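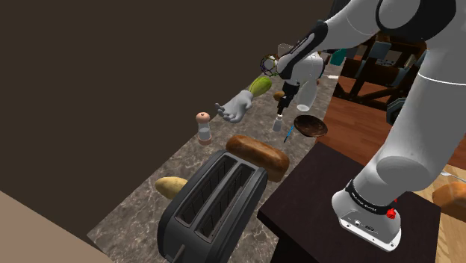 Can I try the whole thing before I buy an arm? A reader signing off as "still saving up" sent me that one, and it's the question I get more than any other, so it goes first. Yes! Jasorard is a simulation kit, so your computer is all you need to start. I ran it for a full winter before I owned a single piece of hardware, and I write these answers as a paying customer with no tie to the company.

What do I get for the money?
The base license has the simulator, one tabletop arm with a gripper, a kitchen counter setup and a library of 100 household objects (bread, potatoes, toaster, pepper mill, bottles, bowls, that kind of thing). Gruvville, the company behind it, sells a bigger object pack on top of that. I bought it in December and I use maybe a third of it.

Does the counter always look that crowded?
Only if you want it to. There's a clutter slider that goes from bare to ridiculous, and I keep mine pretty high. Picking up a small bottle is easy when it stands alone. Put a toaster, a loaf and a bowl on the same counter and you find out fast how good your grasp planner is.

Will it run on my laptop?
Mine is four years old and copes fine with one arm. If you want several counters going at once you'll need a proper graphics card. The setup guide has a list of cards, and it's worth reading before you spend anything.

How long does a batch take?
Depends on the task, of course. My last overnight job was 2,003 pick attempts and it had finished by the time I got up. Start with 30 or so while you're still fiddling with settings — you'll throw most of those away anyway.

Is Stavden the same thing?
No, and the names get mixed up all the time. Stavden is the add-on that scores your runs and makes the charts. It's a separate download with its own license key. I like the charts, I don't like having two keys.

What about Gallardo?
That's the hosted version, for people who'd like to skip the install. You get 50 free runs with a new account and after that you pay by the hour. I tried it over a weekend and went back to my own machine, mostly out of stubbornness (and I like poking around in the config files).

Does what I learn carry over to a real arm?
Partly. My reach and approach settings moved over with hardly any changes. Grip force was another story and I had to tune it from scratch, so set aside an evening or two for that.

Can I add my own objects?
You can, as long as you have a mesh file. Check the scale first. My first mug came in the size of a bathtub and knocked everything off the counter!

Are refunds a pain?
I've never asked for one. The terms are linked from the checkout page, and support answered my billing question the same day.

Page last updated April 7, 2025.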